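Search this site Search Go

Packers and table sorters wanted, Jastudbridge, start in May

We need people who can pack a bag. Thats most of it. Small household goods, snack boxes, toys, bits and bobs, out of baskets and into bags, and sometimes back out again. Part time, indoors, paid every second week.

Tririx is the packing side of Pintér. We have rooms in Tostthorpe and Jastudbridge, this ad is for Jastudbridge only. Tostthorpe is full, please don't write asking about Tostthorpe.

The work

You stand at a table with a white sheet over it. Items come in a basket. You check them against the slip, move them to the bag, fold the handles in, pass it along. Fabric bags mostly, and they do flop around, so you need a bit of patience getting the mouth open. Boxes go in flat at the bottom. Round things last or they roll.

Slow and neat is fine. We would rather have a tidy bag than a fast one.

Shifts are 4 hours, morning or afternoon, pick one and stick with it please. Mornings start at 8, afternoons at 1. Two short breaks plus you can sit down between batches. Kettle and fridge down the hall, bring your own mug.

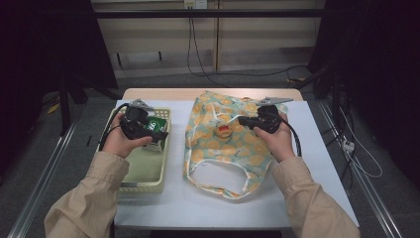 What we're looking for

- OK on your feet for most of a shift
- Both hands free and reasonably steady
- Can read a packing slip in English
- Can do at least 2 shifts a week, up to 5 if you want them
- Long sleeves are fine, dangly bracelets no
- No experience needed. Grocery bagging, stockroom, moving house a lot, all counts

What you get

Hourly pay, same rate for everyone, we tell you the rate on the phone before you come in. First shift is a paid tryout. Bus fare covered if you live outside town, keep the tickets. You can take home bags with bad stitching, there's always a few.

How to apply

Come by Room 302, Pintér building, Jastudbridge, any time before noon, or leave a note at the front desk with your name, a phone number and which shift you want. No resume needed. Put "bags" on the note so it doesnt end up with the office applications. If you can't do stairs say so and we'll come down to you.

We call everybody back, even if its a no. Give us 4 or 5 days.

Comments

packrat_jo: Is this ok for a 17 year old? My son is looking for something after school

Tririx hiring: 18 and up for now, sorry. Might change in summer

mel in town: did this last year, nice enough place, floor is carpet so easier on the feet than the warehouse. wear flat shoes anyway

dobbin22: do you get to pick which days

Tririx hiring: Yes, you tell us the week before and we put it on the sheet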